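**The Sketoro two-arm laundry station**

So you're thinking about putting a Sketoro on your laundry floor! I run the day shift at the Riloddale plant, where we've had one since May, and the sales folks asked me to write this page because I'm the one who gets the phone calls anyway.

The short version: it picks up garments with two arms and puts them in a basket. We do hotel linens and staff uniforms, around 3000 pieces on a busy day, and the sorting used to mean bending over all shift long. My back remembers it well. Now two of us look after the station, check pockets and pull out anything stained, and the rest of the crew moved over to pressing and repairs (which most of them like better — you get to sit down!).

It did change the pace of the place. You can't wander off and chat the way we used to, since the station beeps when it wants something, and it wants something a lot in the first few weeks. Ívar Arnardóttir, our trainer, had us practice clearing a jam until we could do it half asleep. Plan on 20 minutes of practice a day to start.

What you get:

- the station with both arms and grippers
- a spare set of fingers
- setup and two visits from the Prendcombe office
- the Conceição training booklet, 158 pages (read chapter four first, trust me)

You supply the baskets. We use ordinary plastic ones with handles and holes in the sides, and they've been fine. Keep the floor in front of the arms clear and park the basket square to them.

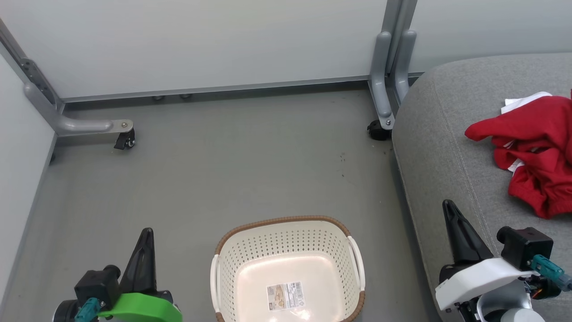

**Do I need to know programming to run it?**

Anyone who can work a washer panel can run it after a week or so, and the setup visit covers the rest.

Fingers are a wear part. We change ours every 1000 hours, and I keep the spares in my desk drawer so they don't walk away. Order the next set when you open the last one.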